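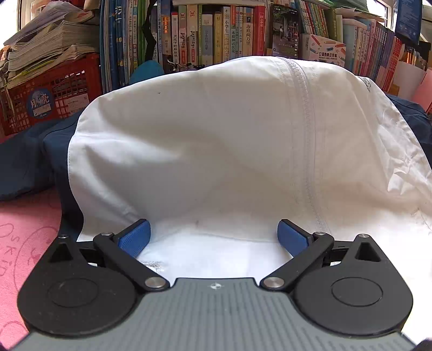

*White jacket with a front zipper, on top of navy.*

# Light jackets and dark clothes: sorting, washing, folding

A white jacket picks up everything. Lint, dye, cuff dirt, the smear from a car door. Most of the trouble starts before the wash, when the jacket comes off and gets dropped on whatever is already lying there. These notes cover what we do at home with white and pale jackets, from the pile to the shelf. Several came from readers in Fladdale, and their names are next to their tips.

## Before it goes in the wash

Pull the light things off the dark things first. Dry navy on dry white for an hour won't do much harm. Damp navy on white can leave a blue mark that takes several washes to fade, and new navy cotton is the worst for it.

Go through the pockets. Tissues are the usual problem, then receipts. If there is an inside pocket, turn it out and brush the seam with a dry toothbrush.

Close the zipper all the way to the top. An open zipper catches on knits and drags on its own tape. If the pull is stiff, rub a plain candle stub along the teeth, run the pull up and down a few times, and wipe off the extra wax with a paper towel. Don't use cooking oil. It spreads into the fabric.

Read the label and believe it. If the printing is too faint to read, wash cool and skip the dryer.

Shake the jacket once outdoors and turn it inside out. Fuzzy linings come cleaner this way, and the outside gets less rubbing.

## Cuffs, collar and small marks

Do these by hand. Wet the spot, work in a little liquid dish soap with your fingertips, and leave it for 10 minutes. For a cuff with a dark line along the fold, lay it flat on a towel and use a soft brush in one direction only. Scrubbing back and forth raises the nap.

A small dark speck may be nothing more than grit or a bit of lint. Try a piece of tape before you wet it. Wetting grit and rubbing it is how a speck turns into a smudge.

Makeup on a collar: dish soap, dry, no water at first. Work it in, then rinse from the back.

Ballpoint ink: put a folded white cloth under it and dab with rubbing alcohol. Move the cloth often so you are always on a clean part. Test the alcohol on an inside seam first.

Leokadia Lis uses a paste of baking soda and water on yellowed collars. She leaves it until it dries and cracks, brushes it off, and washes as usual. We tried it on an old windbreaker and the collar did look better after the second go.

## The wash

- Whites with whites. A pale gray can go in with them, a pale blue if it is old.
- Half a load at most. A jacket needs room to turn over.
- Liquid detergent. Powder can leave streaks in the folds of a padded jacket.
- No fabric softener on anything meant to shed rain.
- Chlorine bleach only if the label allows it. It turns some synthetics yellow, and it can weaken elastic at the waist.
- An extra rinse if you have hard water.

For soaking, we use 60 grams of oxygen bleach powder dissolved in a bucket of warm water, and leave the jacket under for 2 hours. Stir the powder in completely before the fabric goes in. Put a plate on top to hold the sleeves down.

If dye has already moved from dark to light, keep the jacket wet. Don't dry it, and keep it away from the iron. Rewash right away on its own, then soak as above. Heat sets the color.

## Fuzz and fraying

Loose fuzz on the surface comes off with a lint roller or a damp rubber glove. Pills need a fabric shaver, held lightly, with the cloth pulled flat over a book. Keep it away from zipper tape and seams.

Frayed fibers are another matter. Don't pull them. Trim any long ends with small scissors, then look at what is underneath. If the cloth is whole, leave it alone. If there is a thin place, put a patch of matching fabric behind it and stitch around the edge with single thread. Mieczysław Tokarz, who did alterations for years, says to make the patch a good bit larger than the thin spot, because the cloth next to it is usually worn as well.

Fuzz from a white lining will stick to navy wool or fleece worn under it. A wash inside out and a shake outdoors get rid of most of it.

## Drying

Hang it on a wide hanger, zipper closed, sleeves pulled straight. Smooth the front with your hands while it is wet and you won't need the iron. Keep it out of strong sun if it is nylon, which can yellow.

Padded jackets do better in the dryer on low with a couple of clean tennis balls. Stop halfway and break up the clumps by hand.

Feel the cuffs and the hem before you put it away. They dry last.

## Folding

1. Lay the jacket face down on a clean, dry surface with the zipper closed.
2. Fold one side in to the middle of the back, sleeve straight down along it. Do the other side.
3. Fold the hood down, if there is one.
4. Bring the hem up to the middle, then fold again to the collar.
5. Turn it over and stand it on its fold.

For a suitcase, roll from the hem up after step 3. Put the white jacket in its own bag, or in an old pillowcase, so it isn't pressed against dark jeans.

## Putting it away for the season

Wash it first, even if it looks clean. Sweat and body oil don't show in December and are yellow by summer.

Cotton bags are better than plastic. Czesław Żak keeps his in pillowcases with the contents written on masking tape, and stores them on the shelf above the boots. Skip cardboard boxes for whites, since the brown can transfer if the closet gets damp. If a box is all you have, line it with an old white sheet.

Dark things go on a separate shelf, or underneath with a sheet between.

## One hook or two baskets

Most jackets in our house ended up on the bed or the back of a chair until we put a hook by the bedroom door. One hook per person is enough. Any more and they fill up with things that belong in the closet.

Two laundry baskets, one light and one dark, save sorting later. Lavanya Shenoy wrote in to say she uses one basket with a piece of stiff card down the middle, and that works in a small room.

*Updated 2025-12-24*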